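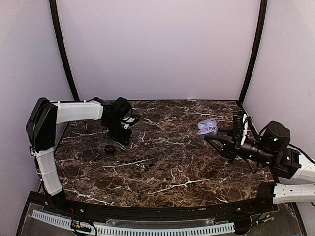

Small Things on Dark Surfaces
Speaker notes, Lina Sayegh
Last updated: 15/10/2021

Slide 1. Title
Thank Wissam Ghanem for the invitation. Say my name and that I work on interiors for rental apartments at Vostden. Twenty minutes, questions after.

Slide 2. What I'm going to talk about
Where people put down the little items they carry. Earbud case, keys, coins, a ring. Mostly I'm talking about the surface under them. I chose a lot of dark marble patterns over the years and I've changed my mind about some of them.

Slide 3. Brown marble patterns
Look at the brown first. It's several browns, a reddish one and one that is close to black, in patches. Then the veins, white and cream, thin, no regular spacing. One of them forks. One runs sideways up near the earbud case.
Pause here. Let people look.
Point: the eye follows the veins before it goes to anything sitting on the table.

Slide 4. The Plevgate apartments
138 units, same brown pattern on every entry table. Tenants liked it at the viewing. Six months in, we asked what they would change. The most common answer was "I can't find my stuff on it."
Read the Ayman Qudah comment from the handout. Don't read the second one, it's long.

Slide 5. Why dark patterns get picked anyway
They hide crumbs and rings from cups. They look warm next to a pale wall. Lavender and pale gray both work well with brown, and I'd still use them together.
Cleaning crews prefer them. Majdi Geagea will probably bring this up in questions. Agree with him.

Slide 6. What we tried
A plain tray, one color, light. Cost per unit was low, we ordered 600.
A felt mat. People moved it to the kitchen and it stayed there.
A hook rail by the door. Good for keys, no use for a case or coins.
The tray won. Mention that Closetti did the sizing and that the first batch was too deep. You had to tip it to get a coin out.

Slide 7. Tray placement
Back corner, against the wall. Not in the middle, or it gets cleared away for meals.
Keep it smaller than a dinner plate. A big tray fills up with mail.
(If running late, skip to 9.)

Slide 8. Pattern scale
Large patches with a few long veins are easier to live with than small busy ones. Show the two Chidiac samples, pass them around. Get them back from the last row this time.
Pieter Du Plessis disagrees with me on this and has a fair argument about small tables. Give it one minute.

Slide 9. Testing at home
Put five small items on the surface you're thinking of buying. Leave the room, come back, stand at the door. See which ones you find first.
Do it again in the evening with one lamp on. Samples in a showroom are lit far too well for this.

Slide 10. Questions
Handouts are on the chair by the exit, 100 printed. Email for the tray drawings is on the back page.

This site uses cookies to remember your settings. By continuing to browse you accept their use.

Related talks
Entryways Under Four Feet Wide
Choosing a Wall Color for a Brown Table
Felt, Cork and Rubber: Mats Compared
What Tenants Move First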